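[보도자료] 동네 빵집 '프루르스카', 7월부터 아침 7시 대신 6시에 문 엽니다

배포: 프루르스카(Prurkska) 홍보 담당 나데주 보드리

안녕하세요, 프루르스카에서 홍보도 하고 가끔 계산대에도 서는 나데주 보드리입니다. 보도자료는 딱딱하게 써야 한다고들 하시는데, 저는 그게 영 체질에 안 맞아서 그냥 제 말투로 쓸게요. 기자님들 양해 부탁드려요!

본론부터 말씀드리면, 저희가 7월부터 개점 시간을 한 시간 당깁니다. 첫차 타고 출근하시는 분들이 불 켜진 가게 앞에서 기웃거리다 그냥 가시는 걸 안에서 보고 있자니 마음이 쓰이더라고요. 그래서 지난봄에 단골손님 68분께 여쭤봤는데, 38분이 "6시면 매일 들르겠다"고 적어 주셨어요. 매일은 좀 과장이시겠지만(그래도 믿고 싶습니다) 그 설문지를 보고 마음을 굳혔습니다.

메뉴도 조금 달라져요. 아침 메뉴는 모두 여덟 가지이고, 크루아상과 호밀빵, 감자 수프는 문 여는 시간부터 바로 드실 수 있습니다. 샌드위치는 빵을 식혀서 썰어야 해서 8시부터 나가요. 커피 원두는 로스터리 '콴(Quan)'에서 새로 받기로 했습니다. 산미가 세지 않아서 버터 많이 들어간 빵하고 정말 잘 어울려요. 저는 시음하던 날 세 잔을 마시고 밤을 꼴딱 새웠습니다.

제빵을 맡은 헤르타 사리넨에게도 한마디 부탁했어요. "반죽은 전날 저녁에 접어 두니까 새벽에는 굽는 데만 집중하면 돼요. 여름에는 버터가 금방 물러져서 차라리 이른 시간이 일하기 편하고요." 원래 말수가 적은 분이라 이 정도면 길게 해 주신 거예요.

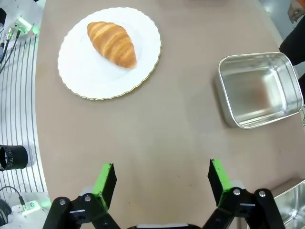 금색 테두리를 두른 흰 접시 위의 크루아상. 사진 제공: 프루르스카

개점 시간 변경은 클럴리(Clulley) 거리 본점에만 적용됩니다. 푸도라(Fudora) 시장 안 매장은 시장 문 여는 시간에 맞춰야 해서 지금처럼 11시에 열어요. 헷갈려서 새벽에 시장 앞으로 가시면 안 됩니다!

첫 달에는 아침 7시 전에 오시는 분께 작은 커피를 한 잔씩 드려요. 빵을 하나라도 사시면 되고, 쿠폰은 따로 필요 없습니다. 텀블러를 가져오시면 거기에 담아 드릴게요.

취재나 시식을 원하시는 기자님은 본점으로 전화 주시거나 오후에 들러 저를 찾아 주세요. 오전에는 제가 계산대에 있을 때가 많아서 통화가 좀 어렵습니다. 고화질 사진과 아침 메뉴표는 요청하시면 메일로 보내 드려요.

문의: 프루르스카 본점, 나데주 보드리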